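Huklow Hand Runtime
Finger-level control and wrist view tools for five-digit hands. By Bakke.

Item no. 2121. Ships as a download, license key by email. Usually same day, Tuesday if you order on the weekend.

What it does: takes joint targets in, runs the grasp planner, streams state back out. 500 Hz loop on the wired link. Wireless works, slower, dont use it for contact stuff.

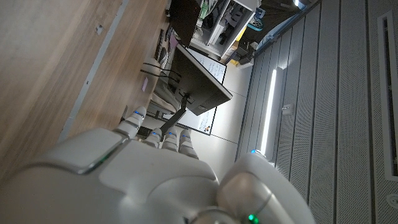

Planner comes with 34 grasp presets. Edit them or write your own, plain text files, reload without restarting. Thumb opposition is its own parameter now (was lumped in with the palm in version 8, sorry).

Wrist view gets rotation correction, so a sideways desk comes out level before it hits the detector. Needs the mount angle set once. Skarumby plugin does the same for recorded logs.
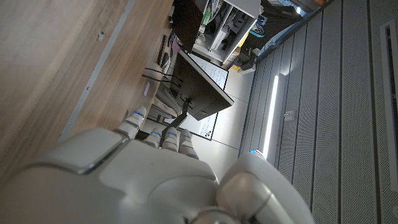
Compatibility

Version 9 and up: Hoko controllers, both sizes. Older Hoko boards need the firmware update frist. Linux only for the runtime, log viewer runs on anything.

Not included: hand, cables, wrist camera.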